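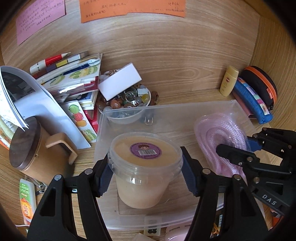
So I finally made it to the open day at Skisden, and I stayed way longer than I planned! Nabila El Sherbiny was running the gripper table, where they work with ordinary shelf clutter - beads, rope, pens, little tubs with lids. She let me have a go with the hand-held one. You squeeze, the jaws come in from both sides, and wow, is it easy to squeeze too hard (sorry, Nabila). She told me they want 1,000 grabs by October, and they had 300 when I was there. I'm going back with my nephew for the next one.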